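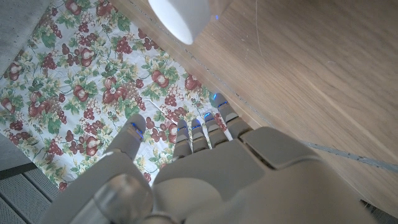 So the Kadura melon has its own label now. Gold sticker, little river on it, "grown only in the silt of the Kadura flats." I bought one this morning. It was a good melon. I have eaten plenty of good melons. Thread, sorry.

The claim is that the soil makes the flavor. Everyone on the flats will tell you so, and so will the sign at the ferry landing, and so will the woman who sold me the melon, who also had a stack of melons from Brurkden under the same table. I asked which was which. She had to look at the stickers.

For those who don't know it, Brurkden is upriver. Sandier ground, colder nights, same seed, same buyers. Until last spring both places sold into the same sheds and the fruit went out in the same crates with no place name on it at all.

Now a labeled melon gets you 6 at the stall and an unlabeled one gets you whatever the buyer feels like that day. I understand completely why a grower on the flats likes this. I would like it too.

What I don't get is the history. The brochure says the melon has been grown here for 900 years. Nine hundred! The dike that keeps the salt water off those fields is younger than my grandmother's house. Before that it was reeds and eels. My family cut the reeds.

I wrote to the label office to ask where the number came from. The reply said it was "based on local tradition." I am local. I have never heard this tradition. My aunt, who is more local than anybody, laughed for a good while and then asked if there was money in it.

There is some money in it, to be fair. 127 growers are signed up. They pay a yearly fee, they buy the stickers, and they agree to sell through Indivstead, who pack and ship. Indivstead also helped write the rules. Make of that what you like.

The rules, since people are asking in replies: you have to be inside the line on the map, you have to use the approved seed, and the fruit has to reach a certain sweetness before picking. That last one I have no quarrel with. Picking early is the oldest trick on this river and I'm glad somebody wrote it down as a bad thing.

But look at the line on the map. It follows the creek nicely for most of the way and then takes a big step north around the Kazmi fields. Kazmi ground is not silt. It's the old gravel bank, you can hear it when you plow. If the soil makes the melon, what is that gravel doing inside the line?

And on the south side there are 19 growers on proper black river mud, the stuff in the brochure photos, who are outside it. One of them told me he was told the map "had to stop somewhere." Well, yes.

Somebody says I'm just jealous because my plot is outside too. My plot is squash and it is inside. I could switch to melons in April and have the gold sticker by summer, on land that has never grown one. By autumn I suppose I'd have 900 years of tradition.

Another reply says a label saved the pears in the next valley. Maybe. Pear prices went up that year everywhere, label or no label - there was a late frost and hardly any pears. I'd want to see a few ordinary seasons before I gave the sticker credit.

Things that would change my mind: a blind tasting with Brurkden fruit picked on the same day. Soil tests published for the whole map, gravel included. A look at what the grower keeps out of the 6 after fees, packing and freight. I asked for all of it. So far I have been sent the brochure again.

Finished the melon, by the way. Really was good. I saved the seeds and they're going in a pot on the south step, well away from any approved silt. Will post how they do.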